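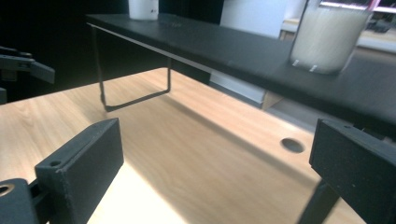

How to Clean Up a Laminate Desk Before You Put Everything Back On It

A laminate desk asks very little of you. It wants a damp cloth now and then and it wants you to stop setting mugs down on it. I have managed one of those.

You'll need dish soap, warm water, two soft cloths, an old toothbrush and baking soda for the rings. Put the melamine sponge away. It works by sanding, and after a few rounds you'll have a dull spot shaped exactly like your enthusiasm.

1. Clear the top. All of it, including the pile you've been cleaning around since January. Unplug anything whose cord goes through the desk and pull the cord out from below.

2. Dust with a dry cloth first. Wet dust turns into gray paste and heads for the seams.

3. Mix 4 drops of soap into a bowl of warm water. Wring the cloth until it stops dripping, then wring it again. Laminate doesn't mind water, but the board under it does, and it will swell up at the edges and stay that way out of spite.

4. Wipe in the direction of the printed grain. Streaks hide better that way. If you have a low lamp or a sunny window, let the light rake across the top and you'll see every swipe you missed.

5. For mug rings, make a paste of baking soda and water, leave it on for 5 minutes, and rub with a fingertip. Ink comes off with a little rubbing alcohol. Try it on a back corner first.

6. Do the cable hole. If yours has a plastic liner, it usually pops out with a push from underneath. Wash it in the sink and go around the bare rim with the toothbrush, barely damp. My last one gave up a paper clip, two staples and a raisin I have chosen to believe was a raisin.

7. Dry everything with the second cloth and leave the top bare for an hour.

Skip the furniture polish. Menaka Hettiarachchi talked me into a can once and my keyboard slid around for a week.

If the edge banding is lifting, lay baking parchment over it and press with a warm iron, no steam, a few seconds at a time. Old glue often grabs again. If it doesn't, use contact cement and tape it down overnight.

Put back only what you used this week. The rest can go in a box until Saturday, when you'll put it back too.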